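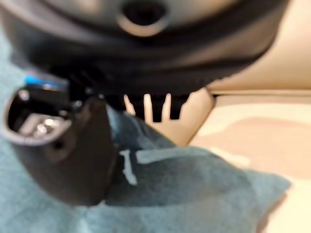 작업대 위의 천 한 장: 손잡이 달린 물건을 열어 보는 즐거움
Fernby 고쳐 쓰기 모임, 발표자 노트
12/9/19

시작

인사. 마이크 소리 뒤쪽까지 들리는지 확인. 물 마시기!

첫 질문 던지기. "집에 고장 난 채로 서랍에 들어 있는 물건, 하나라도 있으신 분?" 손 드는 시간 넉넉히 주기. 저는 셋 있다고 먼저 고백하기(글루건, 손전등, 그리고 어머니가 쓰시던 거품기).

오늘은 거창한 수리 기술 이야기가 아니라고 말해 두기. 나사를 풀기 전과 푼 다음, 그 작은 물건들을 어디에 어떻게 내려놓느냐 하는 이야기. 저는 이게 정말 재미있습니다. 4년째 하고 있는데 아직도 케이스가 딸깍 벌어지는 순간이 제일 좋아요.

천 이야기

맨 상판에서 작업하던 시절 이야기 짧게. 스프링 하나가 굴러가서 냉장고 밑으로 들어갔고, 그걸 찾느라 저녁을 다 보냄. 웃음 나오면 잠깐 쉬고.

그다음부터 무조건 천을 깝니다. 두꺼울 필요 없음. 안 입는 셔츠 등판, 낡은 베갯잇, 커튼 자투리 다 됩니다. 대신 색은 좀 따져 보자고 하기. 검은 플라스틱과 은색 나사를 같이 놓을 거라면 둘 다 잘 보이는 색이 좋은데, 제 경우엔 청록색 계열이 그랬어요. 흰 천은 나사가 반짝일 때 오히려 눈이 헷갈리고, 검은 천은 뭐... 검은 와셔를 떨어뜨려 보신 분은 아실 겁니다.

무늬 있는 천은 피하기. 꽃무늬 위에서 2밀리 나사 찾기는 숨은그림찾기.

보풀 많은 수건도 비추천. 작은 부품이 올에 걸려서 따라 올라옵니다. (여기서 수건에 걸린 나사 실물 돌려 보기. 꼭 회수할 것!)

손잡이와 케이스

손으로 쥐는 물건은 대체로 겉이 둥글어요. 쥐기에는 좋은데 내려놓으면 굴러갑니다. 그래서 천에 주름을 한 번 잡아서 골을 만들고 거기에 눕히기. 시범 보일 것. 앞줄 분 한 분께 직접 해 보시라고 권하기.

나사 구멍은 깊이 들어가 있는 경우가 많음. 작고 어두운 구멍이 보이면 손전등을 비춰 보고, 안에 나사가 있는지부터 확인. 없는데 드라이버를 넣고 돌리면 플라스틱만 상합니다. 제가 그랬습니다.

케이스 안쪽 금속 부품은 바로 꺼내지 않기. 너무 꺼내고 싶죠, 압니다! 그래도 전화기로 한 장 찍고, 방향을 종이에 그리고, 그런 다음에 손대기. 그림은 못 그려도 됩니다. 제 공책 보여 드리면 다들 안심하실 거예요.

전기 쓰는 물건은 플러그부터 뽑고, 건전지도 빼기. 이 대목은 천천히, 두 번 말하기. 콘덴서가 들어 있을 만한 것은 열지 말고 모임에 가져오시라고 안내.

Hervé Leclerc 씨의 달걀판

Hervé 씨가 처음 모임에 오던 날 달걀판을 들고 왔습니다. 저는 간식인 줄 알았어요. 푼 순서대로 한 칸에 한 단계씩 나사를 넣고, 조립할 때는 거꾸로 돌아오는 방식인데, 보고 나서 그날로 따라 했습니다. 지금은 6칸짜리 하나면 웬만한 손잡이형 물건은 해결됨. 칸이 모자라면 판을 하나 더 이어 놓으면 되고요.

뚜껑이 있는 판이면 작업을 멈추고 밥 먹으러 갈 때 닫아 둘 수 있음. 고양이 키우시는 분들께 특히 강조.

모임 기록

짧게만. 숫자 너무 오래 붙들지 말기.
그동안 가져오신 물건 352점. 그 가운데 다시 쓰게 된 것 258점. 처음에 저희가 예상한 것보다 훨씬 많아요! 나머지도 그냥 버리지 않고, 쓸 만한 나사와 스프링은 부품 서랍으로 갑니다. 서랍은 오늘 복도에 내놓았으니 쉬는 시간에 열어 보세요. 구경만 해도 재미있습니다.

같이 해 보기 (15분)

두 분씩 짝. 짝마다 천 한 장, 드라이버 하나, 빈 달걀판.
탁자 위 연습용 물건 중에서 마음에 드는 것 고르기. 건전지는 제가 미리 다 빼 두었음.
열고, 그리고, 다시 닫기까지. 고치는 건 오늘 목표에 없음.
나사가 안 풀리면 힘주지 말고 손 들기. 드라이버 크기가 안 맞는 경우가 대부분.
돌아다니면서 그림 구경하고, 재미있는 그림은 허락받고 앞에 붙이기.

나올 만한 질문

"다시 조립했는데 나사가 하나 남아요." 남은 나사를 그대로 두고 전원을 넣지 말 것. 그림으로 돌아가서 한 단계씩 맞춰 보기.
"케이스가 나사 없이 붙어 있어요." 걸쇠일 수 있음. 얇은 플라스틱 주걱이나 안 쓰는 카드로 틈을 따라가기. 금속 드라이버는 자국이 남음.
"천은 빨아 쓰나요?" 네, 빨기 전에 꼭 털기. 세탁기에서 나사 소리 나면 정말 무섭습니다.

마무리

다음 모임은 가위와 주방 집게. 헐거워진 것 있으면 들고 오시라고.
천 남은 것은 가져가셔도 됩니다. 연습용 물건은 상자에 돌려놓기, 달걀판은 뒤집어서 한 번 확인한 다음 쌓기.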